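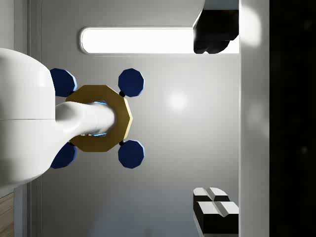 Briggs wrote back after the January report to ask whether examples gathered in simulation would be worth much once the arm had real parts to deal with, and whether we might be making life too easy for ourselves. It was a fair thing to ask, and a good deal of this quarter has gone into answering it.

Wednesday, August 3, 2022
By the Gulerik project team
Posted in: Grant Updates
5 min read

We now have 1,974 simulated runs recorded, and we're very glad to say that 703 of them have been through the full check and are ready for training. The rest are waiting their turn (checking is slow work, and we would sooner be slow than sorry!). Runs where the gripper misses its mark are kept and labeled as misses, which Wisico encouraged us to do from the start and which we should have done sooner.

On the Briggs question, we set aside 24 runs to repeat on the real arm at Bratavach. The approach moves carried over nicely, but the release did not, and we have gone back to change the contact settings before recording any more.

With your kind patience we would like to move the second delivery back by five weeks. The budget is unchanged, and the revised schedule is in the shared folder.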